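Bench notebook, August
Entry: top of bench 2, surface and seam

Started at 6 with the tabletop. Wiped it down twice with the mild cleaner from the Orkov bottle, then plain water, then a dry cloth. The back strip where the top meets the wall panel always gets missed, so I did that by hand with a folded cloth over a plastic scraper. A fair amount of gray dust came out of the seam toward the left end, none from the right.

The cleaner left streaks the first time. Too much of it on the cloth. Second pass with half the amount was fine. Hammad says the same thing happened on bench 5 and he now sprays the cloth and never the surface. I'll do that from here on.

Checked level front to back and left to right with the short level. Good both ways. Mekdes wanted the length confirmed before she orders the new mat from Sumampouw, so I measured along the front edge: 870 mm usable between the clamp marks. She can order to that. 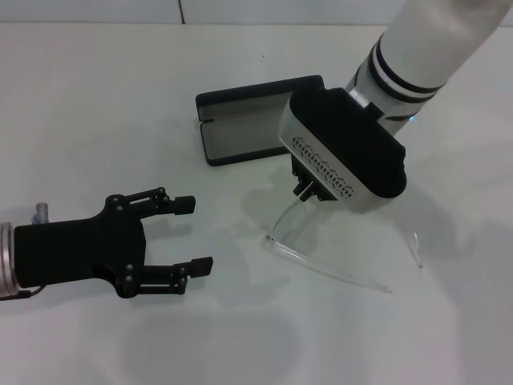 Bench 2, surface and back seam. Small dark speck still on the top, right of the reddish cable.

The speck is on the list. I don't know yet if it is a chip or something stuck on. Try a fingernail first, then a drop of alcohol. No scraper on the open surface, it leaves marks that show under the side light.

The reddish cable at the back needs a clip. It hangs straight down the panel to the rear edge and gets in the way of the cloth. One adhesive clip halfway up should hold it. There are some in the Flarkari drawer, unless Hammad used them for the shelf.

Room light: left the overheads as they were. The pale top and pale wall are close enough in color that the seam is hard to find from a standing position. Mekdes suggested a strip of dark tape along the rear edge. I'd like to try it on a short length before doing the whole thing.

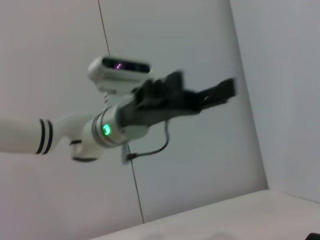

Same session. Green light on at the wrist ring, pale background behind.

To do:
- speck, as above
- clip for the cable
- tape test, left end only
- tell Mekdes 870
- refill the Orkov bottle, label has come off, write a new one
- ask Hammad where the second level went

Mat goes on after the speck is dealt with. Old mat is rolled up under bench 5, keep it until the new one has been checked for size.

Sturnuvau workshop notes | Questions to Mekdes Negash or Hammad Khattak | Back to top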